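자주 묻는 질문: 빌렉 동네 장난감 도서관

장난감 도서관은 처음인데, 어떤 곳인가요?
책 대신 장난감을 빌려 가는 곳이에요! 블록, 퍼즐, 보드게임, 악기, 소꿉놀이까지 지금 빌릴 수 있는 장난감이 171점입니다. 집에 다 사 둘 수는 없어도 한 번씩은 놀아 보고 싶은 것들이 모여 있답니다.

누가 가입할 수 있나요?
빌렉에 살거나 빌렉으로 출퇴근하는 분이면 됩니다. 아이가 없어도 괜찮아요. 조카가 놀러 온다고 기차 세트를 빌려 가시는 이모님도 계시고, 보드게임만 골라 가는 대학생들도 있어요. 가입할 때 신분증과 주소가 적힌 우편물을 하나 가져와 주세요.

비용은 얼마인가요?
가입비는 없고, 한 점을 빌릴 때마다 1000원입니다. 보드게임도 블록 세트도 값은 같아요.

한 번에 몇 점까지, 얼마 동안 빌릴 수 있나요?
한 가족이 5점까지, 10일 동안 빌릴 수 있습니다. 기다리는 분이 없으면 전화로 한 번 연장해 드려요. 미끄럼틀이나 트램펄린 같은 큰 물건은 연장이 안 됩니다.

조각을 잃어버리면 어떻게 하나요?
일단 알려만 주세요. 소파 밑에서 한 달 뒤에 나오는 일이 정말 많거든요(퍼즐 조각은 특히요!). 여분이 있는 부품은 그냥 채워 넣고, 그 조각 없이는 놀 수 없는 경우에만 부품값을 받습니다. 집에서 접착제로 붙이지는 말아 주세요. 수리는 크레센시오 시푸엔테스 님이 맡고 있는데, 잘못 붙은 걸 떼는 일이 제일 오래 걸린다고 해요.

반납 전에 씻어야 하나요?
플라스틱 장난감은 미지근한 물에 순한 세제로 씻어 완전히 말려 주세요. 나무 장난감은 물에 담그지 말고 꼭 짠 천으로 닦으면 충분합니다. 천 인형은 그대로 가져오시면 저희가 세탁해요. 건전지는 빼서 따로 주시고요.

몇 살에 무엇이 좋을지 모르겠어요.
같이 골라 봐요, 저희가 제일 좋아하는 일이에요! 세 살이 안 된 아이라면 작은 부품이 없는 칸부터 보여 드립니다. 말이 부쩍 늘 무렵에는 소꿉놀이를 꼭 한번 빌려 보세요. 가게 주인도 되고 요리사도 되면서 "더 주세요", "다 익었어요" 같은 말을 신나게 주고받아요. 어른은 손님 역할로 충분하고, 주문만 엉뚱하게 해 주시면 놀이가 한참 이어집니다.

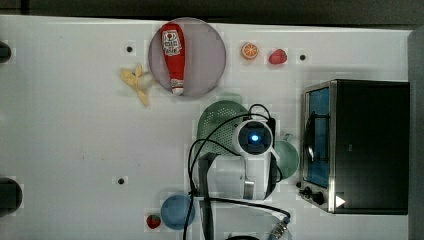
소꿉놀이 음식: 껍질 벗긴 바나나와 접시에 놓인 케첩

예약도 되나요?
됩니다. 창구나 전화로 이름을 올려 두시면 들어오는 대로 연락드려요. 9월에는 생일 파티용 게임 예약이 몰리니 조금 일찍 말씀해 주세요.

쓰던 장난감을 기증하고 싶어요.
반갑습니다! 부품이 다 있고 깨진 곳이 없으면 받아요. 가져오시기 전에 커스틴 코위 님에게 전화로 어떤 장난감인지 먼저 알려 주세요. 봉제 인형은 보관할 자리가 모자라서 지금은 받지 않습니다.

도서관에서 놀다 가도 되나요?
물론이에요. 창가 쪽 매트에서 오후 5시까지 자유롭게 놀 수 있고, 이때는 대여료를 받지 않아요. 보호자는 아이와 함께 있어 주세요.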